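Do Half-Time Team Talks Change Anything? A Season of Pitell League Results

Filed under: Student Projects > Sport & Coaching

Eluned Skyrme, second-year project report

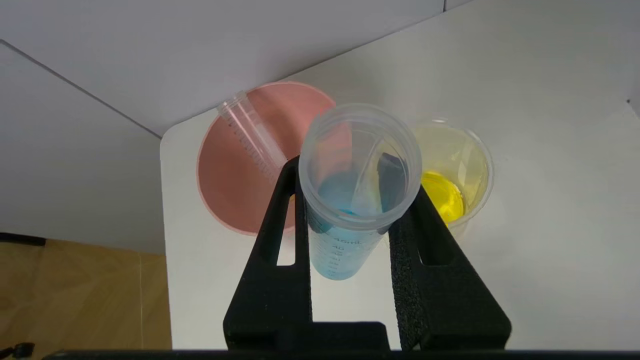

Every football pundit seems to believe in the half-time team talk. A side trails at the break, comes out and wins, and the manager is said to have thrown some teacups. I wanted to know if the results support this, and my starting view was that they wouldn't.

I used match records from the Pitell amateur league, 359 games in all, with 1577 goals between them. The goal times came from the referees' cards, which I typed up myself. Two cards were unreadable and I left those games out before counting.

More goals were scored after the break than before it. That sounds good for the managers until you remember that the teams ahead at half-time also scored more in the second half. Both dressing rooms get a talk. Tired defenders, substitutions and stoppage time explain the rise just as well, and I can't separate them with the data I had.

I also interviewed 3 coaches, from Bevan, Torkano and Clokance. All of them said their talks worked. None could name a match where a talk had made things worse, which I find hard to accept given where Torkano finished. The Clokance coach told me he "could see it in their eyes". I have not tried to measure this.

The main weakness is that I never heard a talk being given. I asked to sit in at Bevan in March and was told no. A better study would compare teams level at the break, and would need several seasons.

For now I would say the case is not proven. My supervisor thinks that is too harsh and wanted "mixed evidence" in the summary. I have kept my wording.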